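Small Silver, Slowly Made
September 23, 2025

Mirela Bastos has made earrings under the name Stasia for long enough that people bring her their old ones to fix. Most of what comes in is a bent post or a lost back. Now and then it is one of the small hammered drops she sold when she was starting out, and she says she can date them by the solder.

"I used too much," she says. "I flooded every joint and then spent the evening filing it off."

She works mainly in sterling sheet and round wire, with a little brass for trying things out. The current line, called Vinevero, is a set of leaf shapes cut with a jeweler's saw, domed in a wooden block and hung from plain ear wires. A pair sells for $100. The larger pieces, a collar and a wide cuff, go for $250 and $400 and are made only when someone orders one.
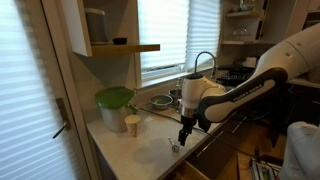

The domed shapes cause the most trouble. Silver hardens as it is worked, and a leaf that has been struck too many times without annealing will crack at the tip, where the metal is narrowest. Bastos heats each piece until it shows a dull pink, quenches it and starts again. She does the heating in a dark corner of the workshop so she can read the color. The finish is another matter, and for that she wants strong daylight, the kind that gets through a white pleated blind and shows up every horizontal fold in it. A scratch that hides under a bench lamp will usually show there.

Ismael Batista, who shared a bench with her for 3 years, prefers a brushed surface and thinks she polishes too much. He makes rings, which take more wear than earrings do, and he would rather start with a finish that can be renewed at home with a scouring pad. They still argue about it. Bastos has tried brushing half of a leaf and polishing the other half, and those pairs have sold well enough that she plans more of them for October.

Her stones come from Edileuza Rocha, a cutter who works mostly in agate and rose quartz. Rocha sends them loose in folded paper, and no two are the same size, so every bezel has to be measured and bent for its own stone. Bastos doesn't mind. She did try calibrated stones from a supplier called Trultau, but the settings came out looking like someone else's work.
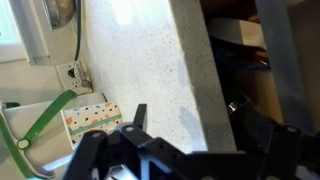
Keeping silver bright

Tarnish is the question she hears most at markets. Her advice is to wear the piece often, and to put it away in a closed bag when it isn't being worn. Perfume and hair spray should go on first and be given time to dry. For light tarnish a polishing cloth is enough. She is wary of liquid dips, which strip the dark color out of the recesses along with everything else and can harm soft or porous stones such as turquoise.
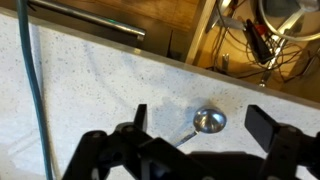 Plated jewelry needs more care. A polishing cloth removes a little metal each time, and on a thin plating that can be the end of it. Warm water, mild soap and a soft towel are safer, and the piece should be fully dry before it goes back in a drawer.

Bastos takes repairs through the Bittencourt shop, where her work is on the second shelf by the register. Turnaround is slow before the holidays. She replaces ear wires on her own pieces free of charge.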